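Foam block

A foam block is a toy or teaching piece cut or molded from closed-cell foam, most often ethylene-vinyl acetate (EVA) or polyethylene. Foam blocks are used in building play, in early lessons on shape and color, and in sorting exercises.

Materials and manufacture

EVA sheet is die-cut where the piece has a constant cross-section, as with cylinders, cubes and star-shaped prisms. Pieces with curved or tapered faces are molded. Pigment is mixed into the compound before foaming, so the color runs through the whole block and a nick does not expose a pale core. Density affects the feel of the piece: soft grades compress under finger pressure and recover slowly, while firm grades keep sharper edges and stack with less lean.

Shapes and sorting

Sets usually repeat a few outlines in several colors – a star and a cylinder, each in red and green, for instance – so that the same pieces can be grouped by either property. A flat, smooth work surface is preferred, as light blocks tip easily on carpet.
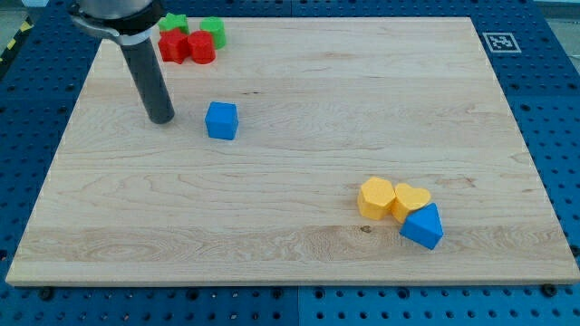 Noeline Katene has argued that color should be left out of the first sessions altogether, and that mixed-color groups of a single shape give children a clearer start. Róisín Ó Dubhghaill disputes this, holding that most children sort by color unprompted and can be moved on to outline from there.

Care

Foam blocks are washed by hand in lukewarm water with mild soap and air-dried away from direct heat. Long storage under load leaves permanent dents, particularly at the points of star shapes. Blocks with bite marks or torn edges are discarded.

See also: Pattern blocks; Shape sorter; Toy block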